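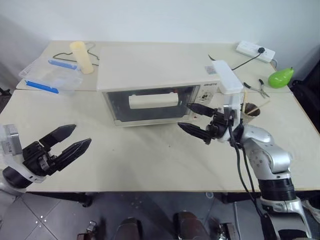 How often should the crumb tray of a toaster oven be emptied?

Once a week is sufficient for most households. An oven used every day for toast or pastries should have its tray emptied every 2 days, and any oven should be checked after food has spilled or dripped.

Routine care

Unplug the appliance and allow it to cool completely before cleaning. Slide out the tray, discard the crumbs and wash the tray in warm water with a little dish soap. Dry it fully before putting it back.

The glass door may be wiped with a soft damp cloth. For baked-on grease, apply a paste of baking soda and water, leave it for 13 minutes and wipe again. Steel wool scratches the glass and should not be used. Do not spray cleaner into the oven or onto the heating elements.

Handles and dials collect grease from the fingers - a cloth wrung out in soapy water will remove it. Keep water away from the gaps behind the dials.

Placement

Stand the oven on a level, heat-resistant surface and leave at least 5 inches of clear space on each side and above, or more where the manual requires it. Plastic containers, paper towels and cups should be moved well away, and the top of the oven cleared, before it is switched on.

Household guidance sheet revised by Bhavana Chacko for Hostari residents. The next revision is due in July.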